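# Reuter Bin-Picking Kit: Frequently Asked Questions

Last revised 2022-01-21. Applies to kits supplied by Girex under the Reuter name, software release 2.

**What does the kit include?**

A two-finger gripper with mounting bracket, an overhead camera, a grey divided bin, a set of coloured test blocks and a licence for the Zedodo grasp planner. The robot arm and its controller are not included.

**Which arms can I use?**

Any six- or seven-axis arm with a standard wrist flange and an external motion interface. Check the payload figure with the gripper and cabling fitted. The bare-arm figure in the manufacturer's catalogue won't tell you enough.

**Do I need to remove my existing cabling?**

No. Cables can run outside the arm provided the loops stay clear of the bin walls through the full range of wrist rotation. Jog the wrist to both limits at low speed before the first automatic cycle.

**How should the bin be fixed?**

Clamp it. Bar clamps on the rear corners are adequate for evaluation work on a timber bench. For production, order the Tomthorpe base plate, which bolts to the bench and locates the bin at four points. If the bin moves after calibration, calibrate again.
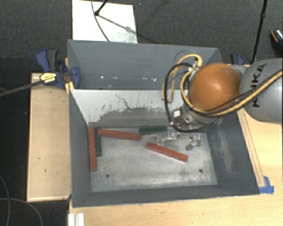

*Open gripper over the front compartment, with red and green blocks on the bin floor.*

**Can it pick parts lying against a wall?**

Usually, if there is room for one finger on the free side. A block parallel to a wall and touching it is the hardest case. The planner will first try a grip on the ends, then a push to open a gap. Both can be disabled in the job file.

**What about two parts side by side?**

The planner treats touching parts of different colours as separate objects. Touching parts of the same colour may be read as one — set the part length in the job file to reduce this.

**What success rate should I expect?**

Our acceptance run at Tomthorpe was 1,576 attempts on the supplied blocks, of which 33 were recorded as failed grasps. Your own parts will give different results. We don't quote a rate for parts we haven't tested.

**Does wear on the bin affect the camera?**

Scuffs and scratches on the painted surfaces are normal and the planner ignores them in most lighting. Glossy bare patches can cause false detections. Retake the empty-bin reference from the Setup menu when this occurs. Repainting is seldom needed.

**How long do the fingertips last?**

Inspect weekly and replace when the grip face is visibly rounded or torn. Spare tips are sold in pairs, part number 338.

**Is guarding required?**

The kit has no safety function of its own. A risk assessment of the complete cell is the responsibility of the integrator or site owner.

**Can I try the kit before buying?**

Yes. Evaluation kits are lent for one month, freight at the customer's cost both ways. January bookings are full.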